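Tefera Paint Weathering Records
README for the public release

Summary

The Tefera Paint Weathering Records hold written observations on interior and exterior house paint applied to test panels and kept under ordinary conditions at two sites, Namness and Bretico. The records are intended for people who maintain older buildings, for teachers of building trades, and for anyone who needs plain information on how painted surfaces age when they are left alone. The release contains 137 panel histories. Each history begins on the day a panel was first painted and ends when the panel was retired or when the current release was prepared, whichever came first.

Contents of the release

panels.csv – one row per panel, with the site, base material, primer, finish, and number of coats
visits.csv – one row per inspection visit, linked to a panel by its panel number
terms.txt – the list of terms inspectors were permitted to use, with definitions
changes.txt – corrections made after the first release

All files are plain text in UTF-8. Fields are separated by commas, and the first row of each table gives the column names. Missing values are left blank. A blank in the gloss column means that no reading was taken on that visit, while a zero is a true reading.

How the records were made

Panels were prepared at the Bretico workshop and carried to their sites within a week of the final coat. Interior panels hang in unheated rooms with windows facing north or east. Exterior panels stand on open racks and are turned only when a rack needs repair. Inspections take place every 3 months, in the morning where the schedule allows. Inspectors record color change, chalking, cracking, peeling, and staining on a scale from 0 to 6, where 0 means no change from the reference card and 6 means that the finish no longer protects the base.

Gray finishes make up the largest single group. They were chosen early in the project, when Bolico supplied the tinting base, and they remain the most requested part of the release. Users should note that cool grays are difficult to grade by eye. A slight shift toward mauve or brown is often caused by the light in the room, and inspectors are instructed to compare the panel with its card in the same position before entering a color score. 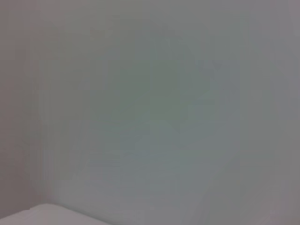

Where two inspectors graded a panel on the same visit, both scores were kept. They appear as separate rows with the same visit number and should be averaged only after the user has considered how far apart they are. Differences of one step are common for color and chalking. Differences of two steps or more were sent back for a second inspection, and the word "reviewed" appears in the notes column.

Known limitations

The two sites do not cover the full range of climates in which these paints are sold. Neither site has long periods of strong sun, and salt air is present only at Namness. Results for exterior panels should not be applied to coastal buildings in warm regions without further study.

The gloss meter used at Bretico was replaced during the second year. Readings taken before the change run slightly higher than later ones. No adjustment has been made in the tables, but the meter column shows which instrument was used for each reading.

February visits at Namness were sometimes postponed when the access road was closed. In these cases the visit carries the month in which it took place, and the interval to the next visit is shorter than usual.

Suggested uses

The records are suitable for comparing primers on the same base material, for planning repainting schedules, and for classroom work with small tables. They are not suitable for ranking commercial products. Paint makers are identified by code, and formulas may have changed since the panels were coated.

Terms of use and corrections

The tables may be copied, changed, and shared for any lawful purpose, provided that the Tefera Paint Weathering Records are named as the source and that any changes are stated. Errors should be reported through the records desk with the panel number, the visit number, and a short statement of the problem. Accepted corrections are entered in changes.txt and included in the next release. Panel numbers are permanent and are not reused after a panel is retired.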